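Bread waste in shared student houses

Project report, Food and Household Studies, second year
Boyang Feng, Wanting Xia, Catríona Quinlan
Supervisor: Yevdokiia Hrytsenko
Handed in 5/13/22

1. Why bread

Our first plan was to look at all food waste in shared houses. Yevdokiia advised us to pick one food, as sorting mixed kitchen waste takes a long time and people give up on it. We chose bread. Every house we asked buys it, it is easy to weigh, and it goes off quickly enough to show up in a short study.

We wanted to find out how much bread a shared house throws away in a week, what state it is in when it goes, and whether the way a house shops makes any difference. We also asked people to guess their own waste before they started, to see how close they came.

2. The houses

Three houses took part. We have named them after their streets. Fernemano has four people who each buy their own food. Lesonow has five people who share a weekly shop and cook together most evenings. Futer has three people who share basics such as bread, milk and oil but buy everything else separately.

Wanting lives in Lesonow, which we return to under limits.

All three houses bought mostly sliced loaves. The usual size was 800 g. Lesonow also bought rolls, and one person in Fernemano bought flatbreads from Thaweesak, the small shop beside the bus station, which shuts early and was the reason she often bought two packs at once.

3. What we did

The study ran for 6 weeks. Each house was given a kitchen scale, a lidded tub and a record sheet. Any bread that would have gone in the bin went in the tub. At the end of each week somebody in the house weighed the tub, wrote down the figure and ticked a box for the main state of the bread: stale, mouldy, crusts and ends, or left on plates.

We collected the sheets and talked to each house for a short time, mostly standing in the kitchen. The questions were kept the same: who bought bread this week, where was it kept, did anyone freeze any, and did anything unusual happen. Catríona took notes by hand and typed them up later.

The scales were the cheapest we could get. We tested all of them against the same bag of sugar before handing them out and swapped one that read low.

In the first week the Futer sheet was lost behind a radiator. We found it in week three and added the figure in.

4. Results

Lesonow threw away the least in total, even though it had the most people. Its waste was mainly ends of loaves and rolls left over after a meal. In two of the weeks the tub was empty. The house froze bread in most weeks and had a habit of using the older loaf for toast before anyone opened the new one. This was not a written rule, but all five people described it in nearly the same words.

Fernemano threw away the most. The worst week came to up to 1,000 g, depending on whether a wet bag of rolls from a party is counted in full. Most of it was mouldy bread. With four people each buying a loaf there were often four open bags on the go, and nobody felt able to finish another person's. Two housemates said they had seen bread going off and left it because it was not theirs to use or to bin.

Futer was in between. Its highest week was 630 g, when two people bought a loaf on the same day without telling each other. After that they started sending a message before going to the shop — this was their own idea and we did not suggest it — and the doubling up stopped for the rest of the study.

All three houses guessed too low at the start. Fernemano was furthest out. People there thought of their own loaf and forgot the others, so the guesses, even added together, came to less than one ordinary week.

5. Where bread was kept

We had not planned to say much about storage, but it came up in every talk. Fernemano kept bread on top of the fridge, where it is warm. Futer had a bread bin and a cupboard and used both, so half a loaf could sit in the cupboard for days while a new one was opened from the bin. Lesonow kept everything in one place on the worktop and the spare loaf in the freezer.

When we asked people at Fernemano why the top of the fridge, they said it was the only space left. The cupboards had been shared out by the previous tenants and no one had changed them round. Moving the bread was talked about in week four and happened in week five. The waste was lower after this, though one person was also away, so we cannot say which of the two made the difference.

6. Limits

Three houses is a small number. One of them included a member of our group, who knew what the study was about from the start. We left the Lesonow figures in but would choose a different house another time.

People also knew their bread was being weighed. One housemate in Futer said he ate stale toast for a week so as not to put it in the tub. We expect the true figures for all the houses are a little higher than ours.

Bread eaten away from home was not counted, and neither was bread fed to birds. Fernemano did this at least once.

7. What we would suggest

For houses where people shop separately, sharing bread alone seems a good place to start. It costs little, so arguments about money are less likely, and it cuts the number of open bags. A message before buying worked well in Futer. Freezing half a loaf on the day it is bought also worked, provided there was room in the freezer. Fernemano's was full of ice and one drawer did not open.

We would like to repeat the study over a full term with more houses, and to weigh bread coming in as well as bread going out. Without knowing how much each house bought we could not work out what share was wasted, and this was the main thing missing when we came to write up.

8. Pictures

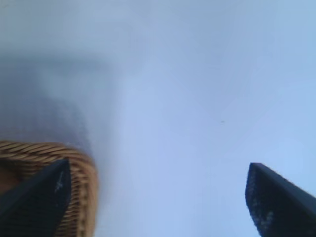
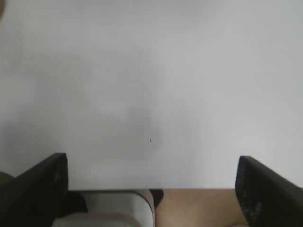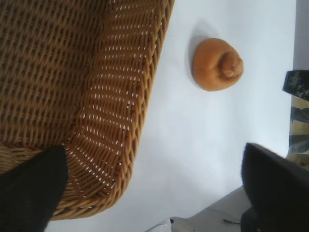
Figure 1. Pale surfaces, close up (first and second), and a woven basket (third).

9. Thanks

We thank the people in the three houses for keeping up the record sheets, and Iraklis Triantafyllou for lending us the spare scale and checking our tables. The typed notes are with Catríona and the original sheets have been handed to the department office. The tubs were washed and given back to the houses that wanted them.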